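Home Notes Workshop Bench log About Search

Resetting the sorting cell after the arm was off

18 June 2023

The arm came back on its base on Friday, so the weekend went on getting the small cell repeatable again. It is the gray-painted box with the blue foam shape block in it, the same one I wrote up when I moved the controller to the Teltus rack. Nothing in the layout has changed. What had changed was the arm zero, by enough that the old taught points were useless.

Order of work, for my own reference as much as anyone's.

1. Base bolts

Tightened in a cross pattern, two passes, then left overnight and checked again. One of them took another few degrees. Ok-hee Yang puts a paint line across the bolt head and the base so that movement shows later, and I have started doing the same.

2. Joint zero

Run from the pendant. The Rukton manual has you do the joints from the base outwards. I did it twice and compared the stored offsets. The wrist differed slightly between runs, so I did that joint a third time and kept the last value. The cycle counter read 2,044 when I started. I wrote it on the card and left it running on from there.

3. Fixture positions

The black holder goes front left of the block. Its base is flat, with two screws in it, and the curved edge of the upright faces up. The block sits towards the back wall, a bit right of centre. I set both against printed templates, then take the templates out before the arm is allowed to move.

4. Grip and height over the block

The points over the block were taught again from scratch, with the green cylinder in the fingers. Speed was held at 5 per cent until the approach looked right, then 37 per cent for the repeat runs. I only go to 100 when somebody else is there to watch the stop button. 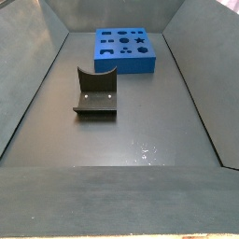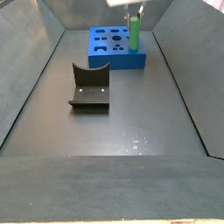 5. Finger alignment

The two metal fingers have to meet the cylinder together. If one touches first, the part gets pushed sideways before the grip closes and the taught point is wrong by that amount. Close slowly on a part standing free and watch which way it leans. The left finger on mine was early. I slackened its bolt, closed both on a Leka gauge pin, and tightened it while closed.

6. Repeat runs

Same pick, same place, with a full return to home between each. I log the position at the end of every approach and look at the spread afterwards. It came out a little wider in the direction across the box than along it, as it did before the arm was taken off. Nam-gil Cho thinks this is the base plate flexing. I think it is the wrist, but I have no measurement to back that up yet.

7. Still to do

The floor of the box has a patch of white specks on the right that wants cleaning or repainting. The cable tie at the elbow is too tight at full reach. I also need a second set of finger pads from Natport, who had none in stock when I last rang, and a backup of the new offsets somewhere other than the pendant.

Contact | © Bench log | Back to top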